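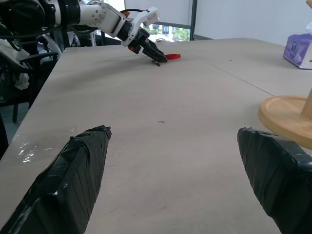

Student Robotics Society Forum
Board: Coursework and Term Projects
Topic: Project Wakari, two-arm handover: grip surface and evaluation rules

Posted by: lab_coordinator
9 October 2023

Members enrolled in the Wakari project are asked to review the following before the next working session.

1. The evaluation will consist of 16 trials per team. Each trial begins with both arms in the rest position and ends when the object is placed on the wooden stand or when the time limit expires.
2. The red piece remains the standard object for all teams. Substitutions require written approval.
3. Gripper fingers are to remain wrapped in black tape until the evaluation is complete. Teams may replace worn tape but may not change the material.

Comments on these rules will be accepted in this thread.

Posted by: istano_team

The Istano team requests that rule 3 be reconsidered. The tape is glossy, and under the window light it produces bright highlights along the overlapping edges. Our detection model has mistaken these highlights for the edge of the object on several occasions. A matte covering would remove the difficulty at very little cost.

Posted by: drasix_controls

Our team does not support a change at this stage. We have collected 89 demonstrations with the present tape, and all of them would have to be repeated if the appearance of the fingers were altered. The highlights are a known condition of the bench and apply equally to every team.

Posted by: istano_team

They do not apply equally. Teams that work from joint positions alone are not affected by the appearance of the fingers. Teams that rely on the wrist camera are.

Posted by: drasix_controls

The choice of method was left to each team in January, when the project outline was circulated. We would regard a change of material in the final weeks as unfair to those who planned around the outline.

Posted by: pandey_hall_rep

May I ask for a clarification of rule 1. Does "placed on the wooden stand" mean that the object must rest on the round base inside the raised rim, or is contact with the post sufficient? Our group has been practicing the first and would like this confirmed in writing.

Posted by: lab_coordinator

The object must rest on the base, inside the rim. Contact with the post is permitted but does not count as a placement. The rule sheet will be amended.

Posted by: second_year_mech

I wish to raise the matter of liquids at the bench. There is a glossy wet patch on the tabletop toward the left side, by the chair. The safety sheet states that no drinks are to be kept within reach of powered equipment, and the cables on the second arm run above the left side of the table. I would ask that the surface be wiped before power is applied and that this be added to the opening checklist.

Posted by: lab_coordinator

Agreed. The opening checklist will now have 7 items, the new one being "Tabletop wiped and dry." Tissues are kept on the bench in the purple box. Please use them.

Posted by: istano_team

We return to the question of tape. Would the coordinator accept a compromise in which the window blind is lowered for all trials? No demonstrations would need to be repeated on account of the fingers, and the reflections would be reduced.

Posted by: drasix_controls

Nearly all of our demonstrations were recorded in daylight. Lowering the blind would change the wall and tabletop as well, so the objection is the same. We would accept it only if each team could choose the blind position before its own trials.

Posted by: second_year_mech

The proposal from drasix_controls seems reasonable. It should be recorded on the score sheet, however, so that results obtained under different light are not compared without comment.

Posted by: lab_coordinator

The following is adopted. Rule 3 stands as written. Each team shall state its preferred blind position before its first trial and shall keep it for all trials. The position will be entered on the score sheet. Teams wishing to test both positions may reserve the bench for up to 4 hours through the usual form.

Posted by: istano_team

The Istano team accepts the decision but asks that its objection to the glossy tape be noted for next year's outline.

Posted by: lab_coordinator

Noted. The thread will remain open for questions on bench reservations only.

Posted by: pandey_hall_rep

Is the reservation form the one linked from the Wakari page, or the general laboratory form?

Posted by: lab_coordinator

The one on the Wakari page.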